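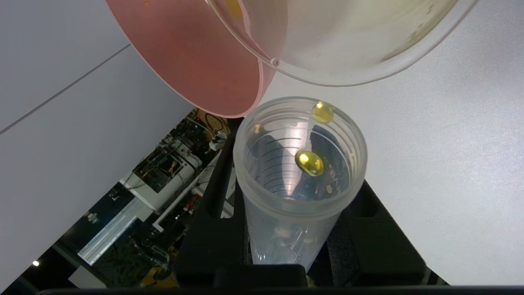

How to get softgel capsules into a conical tube without losing them?

Asked by Flirametti, in Lab bench and small equipment

Hello all. I prepare samples of oil softgels (the yellow ones) for a dissolving test. Two capsules must go in each conical plastic tube, and I pour them from a small plastic cup. My problem is that they often stick to the cup. I tilt more, then they come both together and one jumps over the rim and rolls under the bench. Also I find small yellow spots of oil on the cup wall, and I am afraid my weight is wrong because of this. I have 11 tubes to fill each morning. Is there a better way, or is it only practice? We have no budget for special funnels.

3 answers

Macaraeg
Use tweezers.

Darmawan Pattinasarany
I did this work for almost 900 tubes last winter, so I can tell what helped me.

First, the tube must stand in a holder and not in your hand. Then bring the lip of the cup over the opening before you start to tilt. If you tilt first and move after, the capsule is already rolling.

About the sticking - softgels become tacky when the room is humid or when they stay long in the cup. Put only the two capsules you need, and pour them soon. A cup with a smooth wall is better than one with ridges.

The yellow spots worry me more. It can be that one capsule in the bottle is leaking and it makes the others oily. Put the capsules on white paper for a few minutes and look for a mark. Throw away the leaking one and take a new cup, do not only wipe the old one. For the weight, I would weigh the tube empty and again with the capsules inside. In this way the oil that stays in the cup does not enter your number.

I would not use metal tweezers with softgels, the shell gets a dent easily.

Nidano
Same problem in our place. We keep the bottle closed with the drying packet inside and it is better now, but I did not measure it. Check also that your capsule can reach the liquid. In our narrow tubes the big size stopped halfway in the cone and we had to repeat 3 of them.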